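Setting up the Gernum gripper for paper

Last updated December 26, 2023

I promised a proper write-up of how I get the Gernum to pick up paper without chewing it, so let's get on with it. You'll want the arm powered, the wrist camera streaming, and a pile of scrap paper you don't care about. I use the backs of old printouts, and I get through a lot of them!

Before you start

Pop both fingers off and look at the pads. If they're shiny, wipe them with a barely damp cloth and let them dry. Scuffs are fine, I leave those alone. Then check the finger screws. Two per finger, nipped up by hand – don't lean on them, the plastic won't thank you.

Open Lis (the little control program that comes with the Rirero kit) and load profile 606. It's the soft one. My older arm, a Pakau from 2014, needs its own profile, so ignore this bit if you've got one of those.

Step 1: Zero the fingers

Close them on nothing and press Set Zero. Open, close again, and check the reading comes back to the same number. If it drifts, the screws are loose and you're back to the last section, sorry.

Step 2: Try a few sheets together

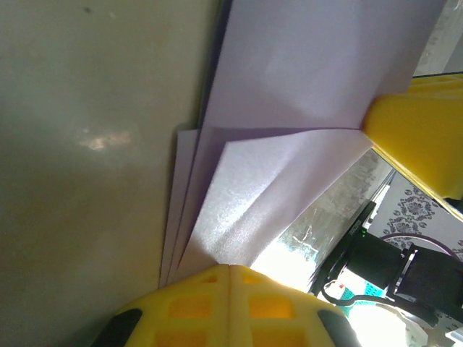
Grip force is the setting I fiddle with most. Start at some 40 per cent and close on a few sheets at once, because a little stack is more forgiving than a single one. Watch the camera view as you do it. Mine have fanned apart, with thin edges stepping down to the pinch at the bottom, and the front sheet has a sharp crease running across it. I can live with the fanning. The crease is what I look at when I'm deciding whether to drop the force, so go down a notch, swap in fresh sheets and close again.

Keep going until the sheets slip when you tug them gently, then come back up one notch. Save it under a new name or Lis will overwrite the profile (ask me how I know).

Step 3: Fold one sheet and check the tip

Now take one sheet, fold it and offer it up to the fingers by hand. Close slowly. You're looking at where the yellow tip touches and what the paper does right there – a slight dimple is all I want. If you get a deep dent, knock the speed down before you touch the force again.
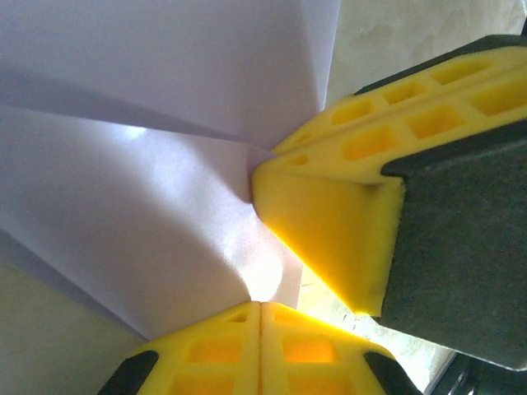 Step 4: Save and back up

Save the profile once more, then copy it off the controller. I keep mine in a folder called June, which made sense when I started it. Run Set Zero again whenever you've had the fingers off, even if it was only to clean them.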